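Music Video and Popular Song - Unit 4 Handout
Reading a lyric against its video
Revised May 31, 2022

4.1 Purpose of the unit

A pop song usually has a speaker and an addressee. The speaker is the "I" of the lyric; the addressee is the "you." A video may cast both, cast one, or cast neither. This unit gives a method for recording which choice was made and at what point in the song it changes.

The set text is the Fludell single "Nakpan" and its official video. Read the lyric sheet once before watching. Notes taken in the other order tend to assign lines to whichever face was on screen.

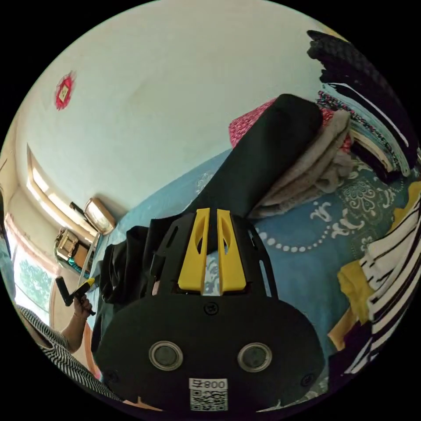

The lyric of "Nakpan" uses "you" in both verses and in the chorus, and switches to "they" in the bridge. The video casts the singer only. No second performer appears until the bridge, when a group of dancers enters. The pronoun change and the cast change fall within 3 seconds of each other.

4.2 Terms

Absent addressee: a "you" in the lyric with no matching figure in the video.
Doubled speaker: one performer playing two roles, with the lyric divided between them or left undivided.
Displaced line: a line mouthed by a figure other than the one the lyric implies.
Dead sync: a shot in which the singer is visible, the vocal is heard, and the mouth does not move.

Dead sync is often mistaken for an editing error. Log it in either case and leave the cause blank.

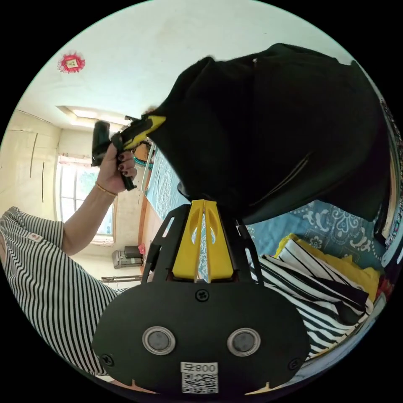 4.3 Logging procedure

1. Divide the song into sections using the lyric sheet. Do not use the cuts.
2. For each section, write the pronouns in column A and the figures on screen in column B.
3. Mark each mismatch with the term from 4.2. Use one term per row.
4. Watch again with the sound off and correct column B only.

A log for a song of normal length runs to 25 rows or fewer. Longer logs usually mean that shots have been counted in place of sections.

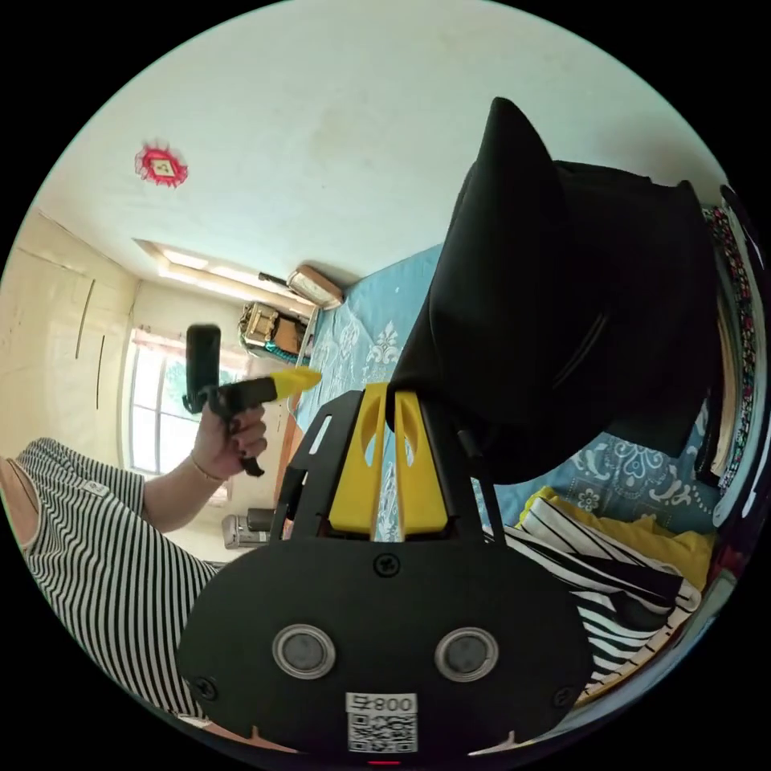 Column B should name figures by role ("singer, red coat") and never by mood. Mood belongs in the written commentary, and only after the log is complete.

4.4 Comparison text

Olell, "Ornent" (live version and studio video). The lyric is the same in both. In the live version the audience stands in for the addressee; in the studio video the "you" is a doubled speaker - see the second chorus. Bring one completed log for each version. The March handout has the blank form.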